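22 August 2023
Wear of plastic trays and bins, continued

Began the second round of the floor abrasion test today. The sample strips from Steltix are the same grade as before, but cut along the long side of the sheet, as Pirmin Marti asked after the first round. I think he was right that the direction matters. We will see it in the weights.

Settings: 600 strokes per strip, load 4 kg, dry cloth between sets. Strips 1 to 3 were finished before lunch. Strip 2 has a fine white line near the clamp and I do not count it as wear. I marked it with pencil and kept it in the envelope.

The balance drifted a little in the morning, so I weighed the reference piece again after each strip. From now on please let it warm up one full hour. The door to the corridor should also stay closed, it makes a draught on the pan.

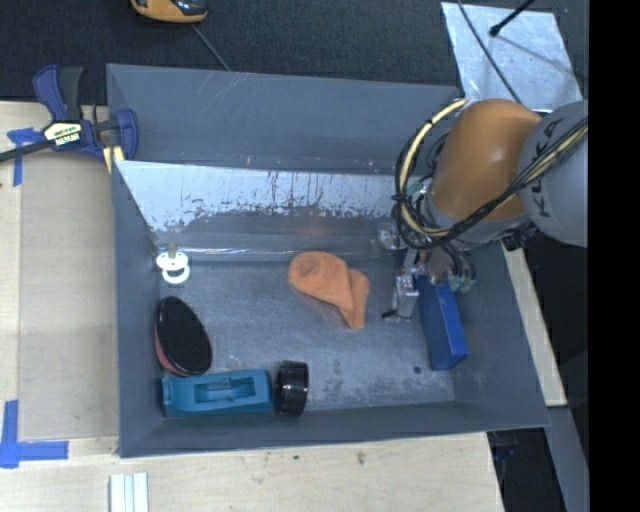

Grey bin on the wooden table, floor of the bin worn.

For comparing the surface by eye I still use the old scale from the Osumport tests, zero to five. It is not very good between two and three. Brzozowska have a better one with printed patches, and I wrote to them to ask for a copy. If it does not come until September, I will make our own patches from the discarded strips.

Open points:
Strips 4 to 6 tomorrow, same load.
Then one strip with 1,000 strokes, to see if the loss stays linear.
Order abrasive paper, we have some 300 sheets but most of them are the wrong grit.
Ask Wukomville if their washing liquid contains any solvent. Their trays became dull much faster than ours, and I do not believe it is only from sliding.

Cloth and spare clamps are in the second drawer.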